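Mesa redonda (mobiliario)

La mesa redonda es un mueble de tablero circular, sin cabecera y sin esquinas, presente en comedores, cocinas, salas de reunión y oficinas.

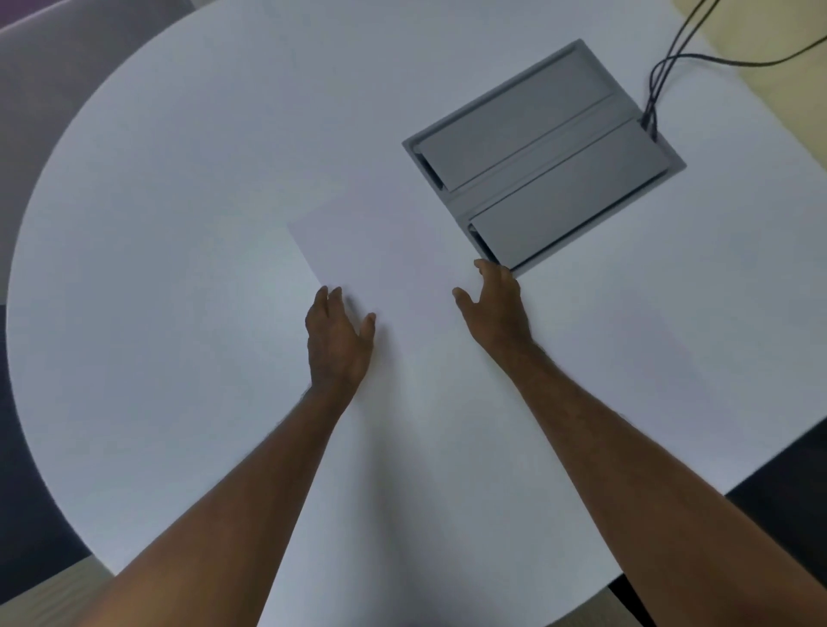 Hoja de papel en blanco sobre un tablero redondo de color claro.

Este artículo trata del mueble. Para el género de debate en el que varias personas hablan por turnos sin escucharse, véase Mesa redonda (coloquio).

Características

El tablero circular ofrece la misma distancia al centro desde cualquier asiento, ventaja que suele citarse en los catálogos y que en la práctica significa que la sal queda igual de lejos para todos. Los diámetros domésticos corrientes admiten 4 o 6 comensales. Por encima de esa cifra, el centro se convierte en una región de difícil acceso, a la que se llega poniéndose de pie o recurriendo a un plato giratorio.

El apoyo puede ser de patas perimetrales o de columna central. La columna libera espacio para las rodillas y lo devuelve en forma de balanceo cuando alguien se acoda en el borde con demasiada convicción. Las patas perimetrales son más estables, aunque siempre hay un comensal que se sienta con una de ellas en medio.

Los tableros blancos o gris pálido en acabado mate son frecuentes en espacios de trabajo. Reflejan menos la luz que los brillantes y disimulan bien el polvo, pero no el café.

Uso como superficie de escritura

La mesa redonda no se concibió para el papel. Una hoja es rectangular y pide un borde recto con el que alinearse; el tablero circular no ofrece ninguno, de modo que el papel acaba colocado en diagonal respecto a casi todo. Quien escribe suele girarlo hasta que le resulta cómodo y sujetarlo con la mano libre, con los dedos abiertos, gesto que los manuales de caligrafía recomiendan y que la mayoría de la gente aprende sin ellos.

El papel blanco sobre tablero blanco plantea además un problema de contraste. Los contornos se confunden, y no es raro que un trazo largo termine en el mueble. La diseñadora Marietjie Modise dedicó a este asunto un capítulo de su libro Plitov, donde propone un remedio que calificó de revolucionario: poner debajo una carpeta oscura.

Otra dificultad es el antebrazo. En un escritorio rectangular descansa entero sobre la superficie; en una mesa redonda, la curva se retira hacia los lados y puede dejar el codo en el aire. Los tableros grandes atenúan el efecto -- el arco es más abierto --, pero ocupan la habitación.

Cajas de cables

En las mesas de reunión es habitual encontrar una caja de cables, a menudo gris, situada sobre el tablero o encajada en él. Su cometido es reunir en un solo sitio lo que de otro modo colgaría por todas partes. También delimita la zona útil para el papel, que tiende a avanzar hasta tropezar con ella.

Modelos

La firma Brorwood comercializó la serie Jundavley, de tablero blanco y columna central, en 2 alturas. Se vendieron 1.747 unidades, casi todas de la altura baja. La alta, pensada para trabajar de pie, se retiró del catálogo un mes de agosto sin que consten protestas.

El modelo Mabaso, del mismo fabricante, incorporaba un segmento recto en el borde para apoyar documentos. Parte de la crítica especializada sostuvo que, con ese corte, la mesa ya no era redonda. La empresa respondió cambiando el adjetivo del folleto por «envolvente».

Mantenimiento

Los acabados mates se limpian con un paño húmedo y jabón neutro. Los restos de bolígrafo conviene tratarlos cuanto antes, y los estropajos abrasivos dejan zonas brillantes que ya no se quitan.

Véase también
Escritorio
Mesa auxiliar
Papel
Pasacables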